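Usavstead Kitchen Fitout - Progress Report to Funder
By Yee-man Lu
March
Last updated Tuesday, 4.15 pm

The tableware sort is moving, though I would not yet call it on schedule. The grant plan assumed 699 pieces sorted and shelved by the end of the month. I doubted that figure when Ikside put it forward and I doubt it now. We have 102 place settings signed off against a target of 200, and the signed-off ones were the easy ones.

The method has changed since the last report. Bowls go in the big translucent bin, yellow ones nested, with the squarer white ones kept to the side. Soup spoons go in the brown tub and black chopsticks in the blue one. The colours were Pruster's idea. They help new starters, I'll grant that, but a tub of jumbled spoons is still a tub of jumbled spoons and somebody has to line them up before they reach the drawers.

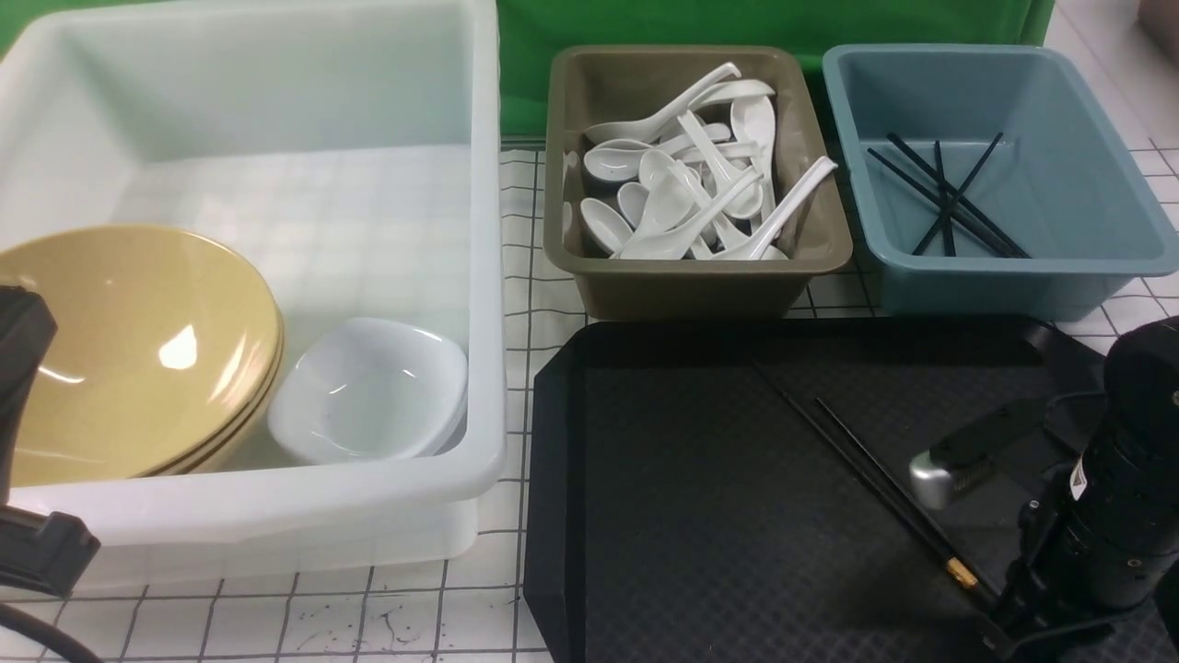

Siu-ming Lui doesn't share my doubts and asked that it be put on record that the tubs have cut the arguments over where things go, that tipping spoons in loose is quicker at this stage, and that the drawers can wait until the inserts arrive.

The inserts are coming from Chuang and are 7 days overdue. Freight could add up to $200, which we haven't budgeted for. I have asked for a firm delivery date twice - no answer so far.

I'd ask that the second instalment be held until the drawers are in and checked.

2 comments | 0 shares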